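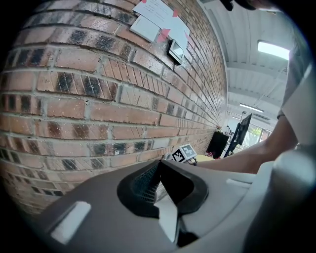
4. Fixing notes and small devices on a brick wall

This section is for rooms where the inside wall is bare brick, without plaster or wallpaper. For painted plaster please go to section 5.

4.1 Before you start

Look at the wall in daylight first. Old bricks are rarely the same from one end of the room to the other. Some have a smooth face, some are scratched or dark, and the mortar between them can be a little uneven. Tape holds well on a smooth brick face and badly on mortar.

You will need:
Daleck paper tape, any colour
a soft dry brush
a damp cloth
a pencil
for devices: the Holzer wall plate, two screws and two plugs from the bag marked B

Caution: Do not use wire brush. It scratches the face of the brick and the marks do not go away.

4.2 Paper notes

1. Brush the brick from top to bottom until no more dust comes down. Wipe once with the damp cloth and wait 60 minutes.
2. Choose bricks with a flat face. Press your thumb on it; if you feel sand on the skin, take another brick.
3. Cut two pieces of tape for each sheet. For a small card one piece is enough, but then the card can turn and hang at an angle.
4. Put the tape on the paper first, half on the paper and half free.
5. Hold the sheet on the wall and press each piece of tape from the middle to the ends. Count slowly to ten before you let go.

Note: A long sheet which is fixed only at the top will hang down along the bricks and move when a door is opened. If this disturbs you, put one more piece of tape at the bottom edge.

Note: Remove the tape slowly, downwards, and keep it close to the wall. On soft pink bricks some dust will come off with it - this is normal.

4.3 Small wall devices (thermostat, room sensor)

The Prometti room thermostat is delivered with its own back plate, but this plate is made for plaster. On brick use the Holzer plate, which has long holes, so you can move the screws a little to the left or right.

1. Switch off the heating circuit at the fuse box.
2. Hold the plate on the wall at the height of your eyes and mark the two holes with pencil.
3. Drill in the mortar line if this is possible. A hole in mortar can be filled again, a hole in brick stays visible.
4. Put in the plugs, then the screws. Tighten by hand only.
5. Click the device on the plate. It will stand out slightly from the wall, do not try to press it flat.
6. Switch on the circuit and wait for the display.

Caution: Check for cables before drilling. In houses where the wires were laid later, they can run in the mortar.

Caution: Leave free space on all sides of the device. Paper notes must not cover the face or the air slots. If notes are already hanging above it, check that the lowest corner does not reach the device.

Do not mount a thermostat under a skylight where the sun comes directly on it, or next to a computer monitor. In both cases it will measure too warm and the heating will stop too early. If error 133 is shown, see section 9.

4.4 Cleaning

Once in a year, best in December when the heating is already dry the air, brush the wall again and replace old tape. Spare plates can be ordered from Brunero with the part number 499.

Text: Zsófia Rácz. Checked by Jenő Vass.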